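4.2 Equipment Planning and Cost Allocation

The budget for the household trials was prepared before the choice of platform was final, and several of its lines were later revised. The original plan assumed one mobile base with two arms, purchased outright and kept at the Nowicki laboratory between visits. Harju (Pirjo Harju, who prepared the procurement plan) objected that a single unit would leave the team without a machine whenever a part had to be returned to the supplier. The revised plan divided the funds between one purchased unit and one leased unit of the same type. Quotations were requested from Zemach and Kadano. The Zemach quotation included on-site repair but required a longer minimum lease. The Kadano quotation was lower in its monthly charge and placed the cost of shipping on the customer.

The comparison in this section is limited to costs that could be assigned to a particular home task. General costs, such as insurance and office space, were shared across the whole Terance program and are not discussed further. Staff time was charged to the task on which it was spent, including time used to carry equipment into and out of the home. Each visit was planned for 60 minutes of robot operation, and setup was entered on a separate line.

Figure 3 was recorded during the bedroom task. 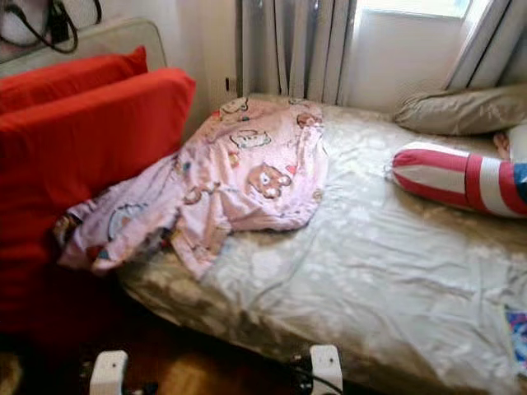 Figure 3. Bedroom task, view from the head camera.

Gripper selection accounted for the largest change between the first and second budgets. The first budget provided for one general-purpose gripper per arm, on the assumption that most bedroom work would consist of moving firm objects of regular shape. Requirements gathered from participating households did not support that assumption. A bed may hold items that differ greatly in how they should be grasped. In Figure 3, a satin sheet with a glossy, wrinkled surface lies under a bunched piece of printed pink fabric, and a striped bolster rests on the same mattress. A fingertip suited to the bolster may not be suited to thin cloth, and the purchase plan therefore had to allow for more than one set. The second budget included 3 sets of interchangeable fingertips for each unit, with soft pads treated as consumable items. Pads were priced in packs of 50, and unopened packs could be returned to the supplier until the end of December.

Camera costs were handled in a similar way. The first budget accepted the head camera supplied with the base and made no provision for a replacement. The same figure shows a bright window beyond the bed, with strong highlights on the sheet and deep shadow near the floor. Conditions of this kind had not been included in the supplier's acceptance test, which was conducted under even indoor lighting. The team added a camera with a wider exposure range to the list of optional purchases and asked both suppliers to state whether its installation would affect the warranty. Window coverings and portable lamps were considered as a less costly measure, but they were excluded from the main comparison in order to keep household conditions unchanged.

A reserve was set aside for parts whose service life could not be estimated from supplier documents. Cables, fingertip pads and wheel covers were assigned to this reserve, while motors and batteries remained under the service agreements. The planning figure for the reserve was some 500 dollars per unit for each trial period. Any amount left at the end of a period was to be carried forward to the next one and could not be moved to staff costs.

The final recommendation was to purchase the first unit from Zemach and to lease the second on equivalent terms, subject to confirmation that fingertips could be exchanged between the two machines. The Kadano quotation was retained as an alternative. Harju further recommended that future budgets list the materials to be handled in each room before any gripper is ordered, and that this list be attached to the request for quotation. The treatment of storage costs between trial periods is described in Section 4.3.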